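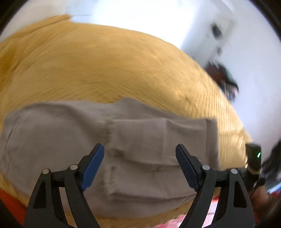
Grey-taupe fabric on a mustard-yellow ribbed cover

About Vindine

Vindine is a small maker of bed covers and throws, based in Jaltitov. We started with 3 looms in a rented unit on Sezer Street and now have eight, all in the same building.

Our covers come in ribbed and flat weaves and are sold under the Clandus name. Most orders are small - hotels, guest houses and families who want a set to match. We keep 130 colors on file, and a custom color can be dyed for orders of 500 yards or more.

The shop is open to visitors all year except for two weeks in March, when the looms are serviced.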